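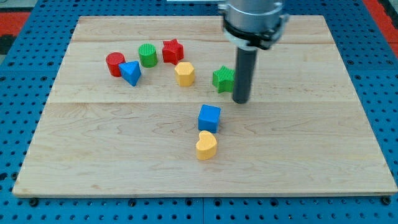
I rang the Velport council last month to ask when the footpath on our street would be fixed, and I was on hold for 37 minutes. I don't begrudge the woman who finally picked up. She was lovely, she apologised before I'd even got my name out, and she stayed on the line while she hunted for the right form (there were two, and I'd filled in the wrong one back in June). But it did get me thinking about the front counter we used to have, and why I'd dearly like it back.

Some of you will remember it. You walked in off Skatum Road, took a ticket, and had a yarn with whoever was next to you until your number came up. You could pay your rates, register the dog, grumble about the bins and be out again in 15 minutes. When the counter closed we were told the Jiment portal would do all of that and more, and for plenty of people it does. My neighbour's daughter renewed her parking permit on the bus, good on her!

My trouble is with the things that don't fit in a drop-down menu. A streetlight that hums, a tree root that's lifted the kerb just enough to catch a pram wheel, a letter written in such peculiar language that you need someone to read it over with you and tell you what it wants. The portal offers 34 categories of request and I've yet to find the one that means "could somebody please come and have a look". So I pick "Other", and off it goes, and I get an email thanking me for my patience.

The council says staffing a counter all week would cost too much, and I'm willing to believe that. I ran a small shop for long enough to know what wages do to a budget. But surely we could manage two mornings, nine till noon, with a couple of chairs and a kettle? The library over in Rusnák does exactly this, and on the morning I visited they saw 40 people, some of them only wanting a form printed.

There's a service review open for comment at the moment. You can put your thoughts in through the portal, or you can write a letter, and I'd encourage the letter. I've already posted mine, and I asked about the footpath again while I was at it.

Filed under: Opinion, Local Council, Your Say
15 shares | 34 comments
Contact the editor | © Velport community pages | Back to top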